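4.3 Holding and Steadying Tubular Parts

Now that both Zemance arms are homed, you can let them share their first real job. Take your time here, and do put the kettle on if you like!

1. Spread the floor sheet and stand your tube assembly on it, within reach of both arms.
2. On the pendant, open Pair Tasks and choose Hold and Steady.
3. Guide the right arm by hand until its clamp sits at the base of the upright, then press Close.
4. Set the grip limit to 300 for plain tube, or 335 if yours has a thicker wall.
5. Bring the left gripper in slowly toward the lower panel.

Note: If the pendant shows code 2263, the clamp has closed a little crooked. Open it, nudge the arm and try again.

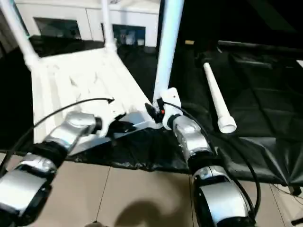 6. Press Save Pose and give it a friendly name, so you can find it again next Wednesday.

Caution: Keep your fingers well clear of the clamp while it closes, and never lean on an arm that is holding a load.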